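The Night Ferry to Prindarau

Rongrong Kong had been on the ferry for 8 minutes and already she loved it. She loved the rust, the tea urn, the bench with its stuffing coming out, and the enormous wet rope that a boy was coiling on the deck as if it were nothing at all!

"You'll want to sit inside," said the boy, whose name was Orlando Cuadros. "It gets rough past the point."

"How rough?"

"You'll lose your hat."

She took the hat off at once and sat on it, outside, right at the front, where the spray came over in great cold handfuls. Her grandmother had made this crossing in November, with a sewing machine and two hens, and had talked about it for the rest of her life – the black water, the lights of Prindarau coming up one at a time, the hens screaming. Rongrong had asked for the story so often as a child that she could say it along with her, hens and all (she did the hens very well).

And now the point slid by, and the whole boat leaned over, and somebody's oranges went rolling down the deck. Orlando ran after them. Rongrong ran after Orlando. They got 16 back, and he gave her one for her trouble, and it was the best orange she had ever eaten, salt all over the peel.

"There," he said, with his mouth full. "First light."

It was tiny, a pinprick, yellow. Then came another beside it, and then a whole string along the harbour wall, just as she had always been told, and she found she was standing on the bench and shouting. An old man in the cabin tapped on the glass to see if she was all right. She waved the orange peel at him. She was so completely all right!

"Will you be staying long?" Orlando asked.

"I've only got a ticket one way," said Rongrong, and did the hens for him.

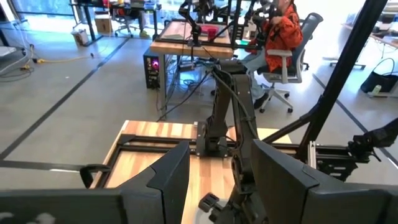
Jinfeng Luo: I read this to my mum over the phone and she wants to know what became of the sewing machine. Please tell me there's a second part, and that the real hens made it off the boat.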